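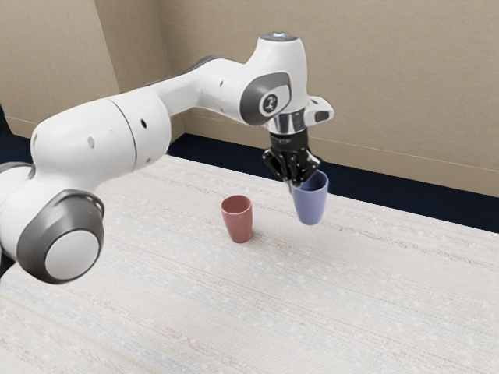
The blue cup in the gripper, in the simulation shown to visitors at the Chacko open day.

Caradog Rosser talks fast, and he stops only when a visitor puts a hand on the mouse. Then he waits and lets the person try. I met him at the open day of Chacko, where he has worked for six years on software for robot arms. His corner was on the second floor, behind the coffee, with one large screen and two chairs.

The program on the screen is called Fledance. In it a white arm works at a table with a red cup and a blue cup, and everything is drawn by the computer. "People come up the stairs and they ask me where is the robot," Rosser told me. "I say, it is on the screen, please sit down. A few of them go back down to the real machines. The most stay longer than they planned."

The real machines were in the hall on the ground floor, and the line for them was long when I arrived. Upstairs it was more quiet, so we could speak for almost an hour, with interruptions.

I asked him first why a company would show cups to its guests. He said that he tried other things in June, at a smaller event for customers. "We had a gearbox part then. Our customers liked it, but their children did not, and the husbands and wives did not. Everybody has an opinion about how to hold a cup."

And they do have opinions. While we were talking, a woman from a packaging company wanted to know why the fingers take the cup at the rim and do not go around the body. Rosser was pleased with this question. He explained that a grip at the rim needs less space on the sides, so it is useful when objects stand close together. The bad side is that the cup can turn a little between the fingers. "You see it hangs not quite straight," he said to her. "For an empty cup I accept this. For a full one I would choose another grip."

The task was prepared with 400 attempts before the open day, all of them inside the program, and each time the cups began in a slightly different place. Rosser keeps a list of the attempts which failed, and he reads it more often than the other one. His favorite is number 2341 from an older series, where the arm pushed the cup across the whole table and then closed its fingers on air. "It was very sure of itself," he said. "I showed this one to my daughter and she asked to see it again."

Does a good result on the screen mean a good result in the hall? Here he became more careful. The friction is a number that somebody types in, he said, and a real cup does not read that number. His group takes a task to the real arm only after it has passed the screen, and they still expect to correct it for some days. The fingers of the real gripper are checked by Ondis, a small workshop in the same street, and the room for the tests is rented from Bellex. "The program saves us broken cups. It does not save us the work," he said.

I also asked about jobs, as visitors did all afternoon. Rosser does not like to give a big answer. He told me about his first job, in a dairy, where he moved crates on the night shift and had pain in his back at the age of twenty-three. He would have given those crates to a machine with pleasure – but he also remembers that the money from them paid for his studies. "So I have two answers and I carry both," he said.

By closing time the door counter showed 604 visitors for the building. He did not know how many of them had climbed the stairs to his corner, and he was more interested in a boy who had asked if the arm could put one cup inside the other. They had not tried this. Rosser wrote it on the back of his badge, and when I left he was already moving the red cup to a new place with the mouse.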